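Workshop tips: trying out grippers on a small robot arm

Posted Apr 1, 2021 by Ebbe Sjögren

In our workshop we have tried several fingers and two kinds of wrist camera on a small table arm. We work with kitchen things, mostly plates, cups and lids. I write down the tips that saved us time. English is not my first language, so please be patient with me.

Before you change the fingers

Write down the opening width of the old pair before you take it off. Use a caliper and measure at the tips, not at the base. With our Stenex fingers the tips stand closer together than the base, and I set the wrong width for a whole afternoon.

Put the small screws in a cup with a magnet at the bottom. Do not put them on the arm. They fall into the joint.

After mounting, close the gripper slowly on a piece of thin paper. Pull the paper. If it slides out on one side only, the fingers are not parallel and you must loosen and try again.

Soft tips or hard tips

We compared rubber tips with plain hard tips. The rubber is better for cups and for everything with a smooth wall. It is worse for flat things, for the tip is too thick to go under a rim. Nafula Kimaro has sanded one pair thinner at the end and these are now the ones we use most for plates. Use fine paper, grade 80 is too rough and leaves grooves where the dust stays.

Rubber collects grease. Wipe it with a cloth and a little dish soap, then with clean water, and let it dry in the air. Alcohol makes our rubber hard after some weeks. I can't say if it is the same for yours.

For long tests, do the same pick 200 times with each pair and note only the failures. Birger Kristiansen wanted to go to 1,000, but the tips are worn by then and you compare wear and no longer shape.

Camera at the wrist

Mount the camera so that both fingertips are in the view when the gripper is open. If you see only one, you will guess the distance on the other side, and you will guess wrong.

The Rondonuwu camera has a wider view than the Rumby, but its picture is softer near the border. For a cup that stands far from the hand this matters a lot. The Rumby is sharper, but I lose the fingertips when the gripper is opened fully. We stayed with the wide one.

Fix the cable in two places, one near the camera and one after the last joint, with a loose bow between. Turn the wrist by hand to both ends before you switch on the power.

Set the exposure by hand. A light table makes the automatic exposure go down and then black fingers become one dark shape without any detail. A lamp from the side helps more than a lamp from above.

The table

A pale table is good for seeing colored dishes, but every mark is also seen. Clean it before each test if you use software that looks for objects by color. A yellow spot can be enough to confuse it. Screw holes are a different matter. Put them in your map of the table, or cover them with tape in the same color as the surface.

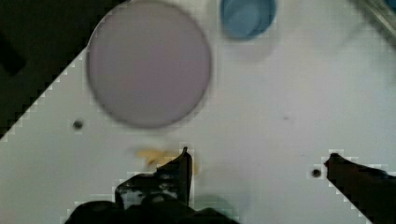
Both fingers open over the table, with the blue cup and the round mauve-gray disc farther away.

Choose a first object that stands well apart from its neighbors. When two things are side by side, the open finger needs room between them, and a thick finger needs more room than you believe. I use a strip of cardboard as wide as the finger and try if it goes in between.

Flat round things are the most difficult. Approach from the side, low, and let one finger touch the rim first. If the object slides, put a thin silicone mat under it. Cups are easier, one finger inside and one outside, but close with low force in the beginning.

The controller

Save the settings under a new name for each pair of fingers. We call the files by finger and date. Gunvor Haugland keeps a printed copy near the arm with the closing force written by hand, and I look at this paper more often than at the screen.

With the Sodulum controller, the speed goes back to the standard value after a restart. Check it every time. I start at level 9 for empty movements and go down to 3 when the hand comes near a dish.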